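# Two millimetres of slack

Most of May went on a fault I should have found in an afternoon. I'm writing it up because I couldn't find anything like it when I was searching, and because I made it worse for myself.

I collect demonstrations with a pair of hand-held grippers. You squeeze, the jaws close, and the opening width is logged along with the video. I do household jobs: folding, sorting, tidying, putting rubbish in a bin. The recordings go up to a job queue at Iken, where a checking script called Truseddale goes through them before anyone trains on them.

I had uploaded 2,719 clips when Truseddale started rejecting them. The message was "width never reaches contact", which means the log says the jaws stayed open while the video shows something being held. The first day it flagged a handful. By the end of that week it had thrown out 208.

My first guess was the script. Davcombe had changed a threshold the month before and I wrote a fairly short email about it. They sent back the plots, and the plots were clear enough. The closed position on my right-hand unit was drifting. Fully shut, it was reading 2 mm open, and on some clips more than that.

My second guess was the pads, so I swapped them. No change. Then I recalibrated, which fixed it for one morning, and I took that as proof and carried on recording. That was the real mistake. A calibration that lasts a morning is telling you something is moving.

What had moved was the small screw that clamps the encoder magnet to its shaft. It had backed out by less than a turn. Each hard squeeze let the magnet slip a little, so the zero crept in one direction all day. Thick things like towels and cushions hid it, as the reading was wide anyway. Thin things showed it up straight away.

I cleaned the thread, put a drop of medium threadlocker on it and left it overnight. Then I did the same to the left unit, which hadn't slipped yet but had the same screw — no sense in waiting for it.

For a test I wanted something that squashes to almost nothing, so I used tissues and the bin, over and over.

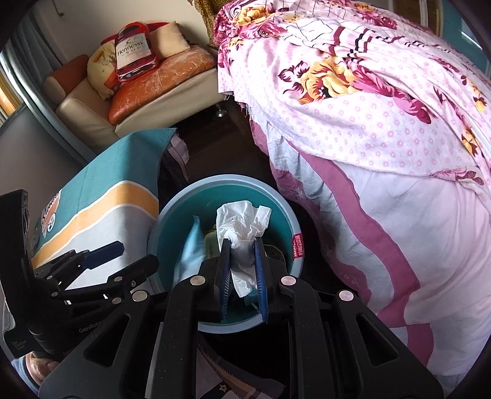
*Tissue over the bin, held between the blue pads.*

The closed reading now comes back to zero after a long session, and I check it before and after every batch. It takes a minute with the jaws empty. I write both numbers in the notebook.

Of the clips I had already sent, 1,957 were recorded before the drift began and can stay as they are. The rest I'm going through by hand. Some can be corrected with an offset where there is a clean empty close at the start. The others will have to be done again.

Ejigu, who supplied the encoder boards, have asked for the old screw. It's in an envelope by the door.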